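The cooking club in Trutley meets in a former shoe shop, and on the evening I visit, the windows have steamed up before anyone has taken their coat off the hook. Soup tonight. It is nearly always soup, says the woman who started the club, and she is already peeling when I sit down.

"I grew up thinking soup came in a can," she tells me. "Then I spent a winter in a rented room in Flandcombe with one pot and one burner, and I made soup every single night, and I loved it! I still have the pot."

She keeps her recipes in a ring binder, 74 of them, many crossed out and written over (the leek one has been changed so often she had to tape in a second page). The club cooks from it in order, then goes back to the start.

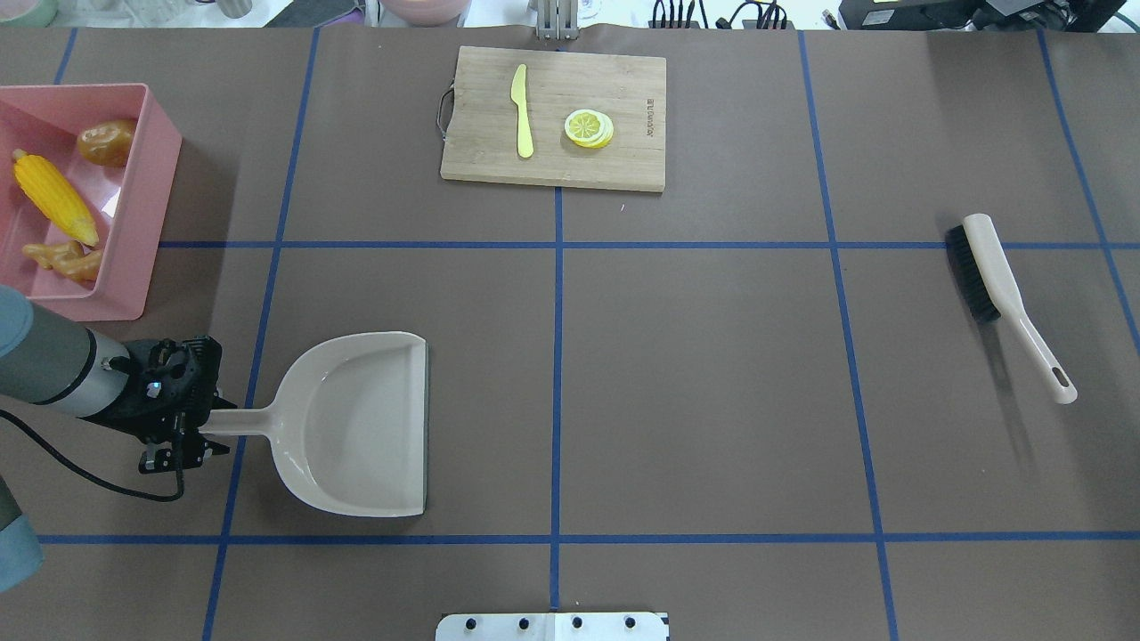
Another member breaks in from across the room to say that the order is all wrong, that the bean soups should come in fall when people want them, and that eating lentils in August is a punishment. The founder laughs so hard she has to put her peeler down. They have this argument every year, she says, and every year the lentils stay put.

What does she teach first? "Onions. Slow onions. People give them five minutes and wonder why the soup tastes thin. Give them twenty, with a lid on, and a pinch of salt. You can make a wonderful soup out of onions and water and the heel of a loaf."

She is just as firm about stock. Bones if you have them, peelings if you don't, and never a rolling boil. Her own freezer holds up to 62 tubs of it, stacked by month, and her family has stopped asking where the ice cream went. 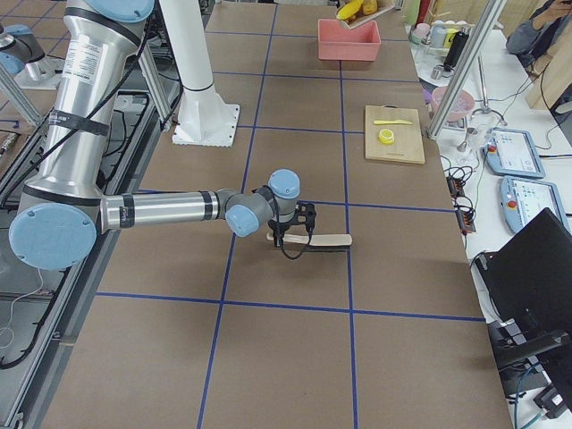 The same goes for seasoning, which she leaves until the end and then does three times, tasting in between. "Salt, wait, taste. Then lemon. Lemon fixes so much! I'd carry one in my purse if they didn't roll around."

The club's best-known dish is one they call Pusorine, a thick chowder that began as a mistake with too much barley. They served 80 bowls of it at the street fair and scraped the bottom of the pan.
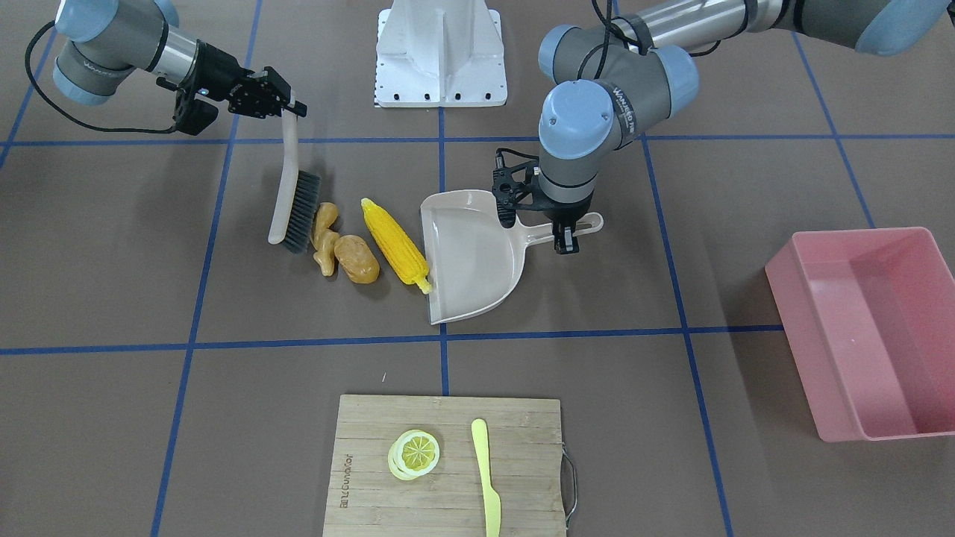

Chowder, she says, is where she sends anyone who is nervous, because it forgives almost anything you do to it. You want something starchy, something sweet and something with a bit of bite. A potato, an ear of corn and a knob of ginger would get you most of the way there, and the ginger is the part people doubt until they try it. She grates hers in at the very end, skin and all.

I ask if she ever gets tired of soup. She looks at me as though I'd asked about breathing.

"Come back next month," she says. "We'll be on squash."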